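Kitchen cleanup thread, since a few people asked what I use for small spills. Mostly dry beans in my case. I cook a pot every couple of days and some always end up on the table.

1/ Forget the vacuum for beans. Mine spits them back out across the floor, and the noise sends the cat under the bed for 20 minutes.

2/ A sponge is worse. You push half of them over the side and the rest stick to it.

3/ What works for me is the little dustpan and brush set, the kind you hang on a hook. Mine is from the hardware store on Nevmont and I keep it for the table only. The floor has its own.

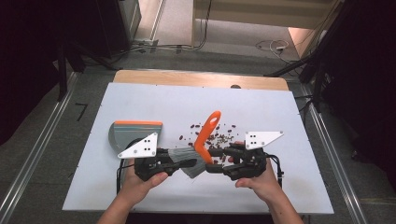 4/ Start from the outside. Pull in the strays first, then deal with the main pile. If you go straight at the pile you scatter it and have to start over.

5/ Short strokes. Small red beans roll a long way if you flick them. Keep the bristles down on the table the whole stroke and lift only when you stop.

6/ Stella Kirui asked if I put the pan on the table or hold it below the edge. On the table. I tried the edge method for a month or so and kept finding beans under the fridge.

7/ She also asked if I cook the ones I sweep up. If the table was clean, yes. I pick them over and rinse them twice anyway.
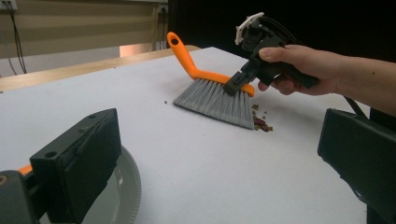 8/ Brushes wear out at the ends first. When the bristles start to splay and go every which way they leave the fine stuff behind. A straight edge that sits flat is what you want, and a little fraying along the bottom is nothing to worry about. A hole near the end of the handle is worth having too, so you can hang it up. Standing a brush on its bristles in a cupboard ruins it by March.

9/ Wash it in warm water with a drop of dish soap, shake it out, hang it with the bristles down. Let it dry overnight. A damp brush smears bean dust into gray streaks, and then you're wiping the table anyway.

10/ Tapio Oksanen says he does all this with a folded piece of card. Fine for 20 beans. I dropped a bag last winter and it was more like 200, and I was glad of the brush.

11/ Next up is the rice drawer. I've been putting that off.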